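How to Turn Old Parish Registers into a Church History People Will Read

Our church in Gravley has been baptizing, marrying and burying people for a good long while, and until last year almost all of that lived in a steel cabinet next to the furnace room. Seven registers, two boxes of loose papers, and one envelope marked "misc." that I was scared of for months. I've now been through every bit of it, and I wrote a 64-page history at the end. I'd never done anything like this before! So if your congregation has a cabinet like ours, this is how I'd go about it, including the parts I'd do differently.

What you need before you start

Permission, first of all. Ask whoever legally holds the records, and ask in writing. In some denominations that's the congregation itself, and in others the diocese or conference owns them and may want the older volumes moved to its own archive. Ask too about privacy. Many churches close baptism records for a set number of years, and adoption notes or discipline notes may be closed for longer.

Then the supplies: pencils (no pens anywhere near the books, please), a couple of clean pillows or rolled towels to hold up the covers, clean dry hands, and a notebook. Skip the white cotton gloves unless you're handling photographs. They make your fingers clumsy and you'll tear a page sooner or later.
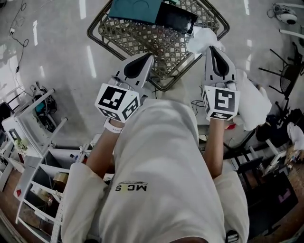 Step 1: Make a list of what you've got

Don't open a register and start reading. I did, and I lost three evenings to one family that kept naming sons after prophets. (Worth it, but no.)

Go through the whole cabinet and give each item a line in your notebook: what it is, the first and last dates, the language, the condition, and a short code. I used R1 through R7 for the registers and P for the papers. Write the code on a slip of acid-free paper and tuck it inside the cover. Nothing sticky goes on the books.

Check the language column twice. Our two oldest registers start in German and slide into English over a few years, sometimes in the middle of a single entry. That slide became a whole chapter of the history, and I'd have missed it if I'd only noted the language on page one.

Step 2: Photograph the pages, then stop handling them

A phone is fine for this. Find a spot with even daylight, turn off the flash, keep the phone parallel to the page and take one picture per page. Put the slip with the code in the first shot of every volume so you can tell later where one ends and the next begins.

I ran mine through Skenoler, which straightens the pages and lets you rename a whole batch in one go. Any scanning app that does batch naming will save you the same headache. My file names look like R3-041, meaning register three, page 41, and that's all they need to say. Back everything up in two places before you put the books away.

Do the blank pages too. I skipped them in R2 and then found, much later, that a pastor had used one near the back to write down what each family gave toward the bell.

Step 3: Build your spreadsheet

I ended up with 936 entries. It sounds like a lot, and it is a lot, but it goes faster than you'd think once your eye gets used to the handwriting. These are the columns I used:

Source code and page
Type (baptism, confirmation, marriage, burial, transfer)
Date as written
Date in modern form
Surname as written
Surname in a standard spelling
Given names
Sponsors or witnesses
Birthplace or previous church
Anything odd

Keep "as written" and "standard" separate, no matter how tempting it is to tidy up. One of our families shows up as Merkus, Mercus and Markus, and once as something that might be Merkins. If I'd corrected those as I went, I couldn't have gone back to check whether they were all one family. (They weren't. Two families, living a mile apart, and I still mix them up.)

The sponsors column is the one I'd beg you not to skip. Godparents tell you who trusted whom. When I sorted by sponsor, I could see newcomers at first standing up only for each other's babies, and then a few years later the older families start appearing at the font beside them.

Step 4: Learn the church's own shorthand

Every clerk has habits. Ours wrote "priv." for a private baptism at home, usually when a baby was sick, and a small cross in the margin if the child later died. I thought the crosses were decoration until I matched them with the burials. I had to go for a walk after that one.

Look for Latin scraps, saints' days used in place of dates, and Sundays named by their place in the church year. "Trinity 7" means the seventh Sunday after Trinity, and since Easter moves, you'll need the year to pin it down. An Easter date table will do it. Write each conversion in the modern date column and leave the original exactly as it was.

If you're stuck on handwriting, find a word you already know, like the name of the town or the month, and use it to make a little alphabet for that clerk. I kept mine on index cards, one card for each hand.

Step 5: Look outside the register

Registers tell you who came and went. They hardly ever tell you why. For that I used local newspapers, the county's land deeds, denominational yearbooks and the minutes of the women's missionary society, which turned out to be the liveliest thing in the box.

Those minutes were also how I learned that our congregation had paid for years toward a small school in a river town called Li. The name never appears in a baptism book. It's there in the society's accounts, month after month, next to the money for coal and hymnals, and there are letters back as well. I had always thought of missions as something we sent out.

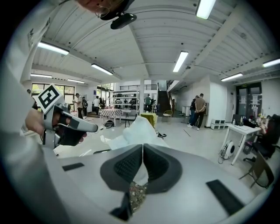

Reading the letters changed my mind. The teachers there write about their own plans, their own hymns, and at one point a pretty firm disagreement about which books they wanted. If you find letters like these, quote them at length and give them the room you'd give your own pastors. Then see whether the church on the other end still exists and has its own telling. I wrote to the regional church body in July, and I'm still waiting, but I left space for an addendum.

Be fair about the uncomfortable things too. Ours had pew rents, and a few years when certain families were seated in the gallery with no reason given in the minutes. I put in what the record says, with the page number, and said plainly where the record goes quiet.

Step 6: Pick a shape and write it

You have choices. Straight through by date is easiest, but it can turn into a parade of pastors. I went by theme inside three big periods: arriving, building, changing languages, quarreling, singing. Each chapter opens with one register entry, copied out in full, and then I explain what's going on around it. Readers seem to like having something real to hold on to.

Some things that helped me:

Write to one person. I pictured somebody who joined last year and doesn't know any of the old families.

Put sources at the end of each chapter, using your codes. "R4, p. 22" is plenty.

Say "I don't know" when you don't.

Read it out loud before you print it. I caught a couple married four years before the bride was born.

Step 7: Share a draft before the final one

I put a draft at the back of the church one Sunday with a pencil on a string, and it came back covered in corrections. Some were wrong, and I checked every one anyway. A lot were right, and a few came with photographs and a funeral card I'd never have found.

Give people a month. Then make your changes, print a short run, and send a copy to the county library and one to your denomination's archive along with the spreadsheet and page images. Those last two matter more than the booklet, if you ask me. Somebody will want to ask those registers different questions someday, and they'll be glad not to start from the cabinet.

As for the envelope marked "misc.," it was mostly receipts for lamp oil, plus a recipe for pickled beets on the back of a sermon. I put the recipe in the appendix.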